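Two Arms and a Drawer Full of Forks

I blame my cutlery drawer. It holds the leftovers of three apartments and one very optimistic wedding gift, and no two forks in it seem to belong to the same family. One evening in December I was standing there digging for a match and thought, well, there's my project!

At that point I'd been a member of the Etside workshop for long enough to have used the laser cutter badly and the drill press a little better. I'd never built anything that moved by itself. But the folks at Etside had a corner going spare, with power and a decent stretch of floor, and I had 500 dollars saved up for something silly. (It cost more than that. Of course it did. My last honest tally said 709, and I stopped tallying.)

The plan was two arms over a table, sorting forks by finish. Red handles in one tray, the rainbow ones in another, the dark metal ones in a third. I named it Tomeck, after the street I grew up on, and I got so used to talking to it by name that my family asked who he was.

The frame went together in a weekend and I loved every minute of it. Aluminum extrusion is basically a toy for grown-ups - you slide a nut in, tighten it, change your mind, slide it along. Getting it square took another weekend. I ended up measuring corner to corner, loosening everything, and starting over with the tabletop in place, and I'd tell anyone to do it in that order from the start.

Cables were worse. An arm that moves nicely on its own will happily snag its own wrist once you run the wiring, so leave more slack than looks sensible. I run everything at low speed while I'm testing, and I keep my hands out and the power switch close.

Then there's the metal. Forks are shiny, skinny and mostly flat on the table, so the fingers have to come down very close to the wood before they can grab anything. My first program, Landry, was 4000 lines long and got the height wrong in more ways than I thought possible. The second one, Sakov, is much shorter and I can read it without getting a headache.

Tomeck at work, with forks still out on the wood:

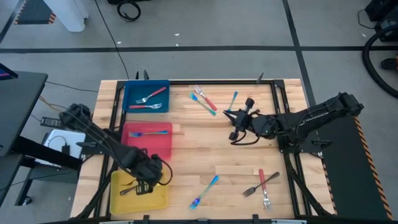
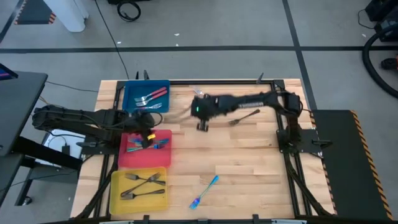
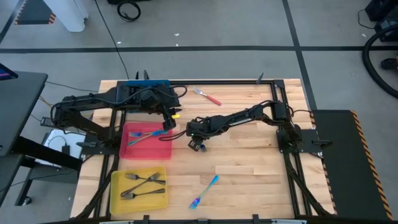 My next goal is 100 forks in a row without me stepping in, and I'm not there yet. Spoons are a whole other headache, all that curve and nowhere flat to pinch. I've got a softer set of fingertips half drawn up for them, and the printer at Etside is booked for Tomeck all next week.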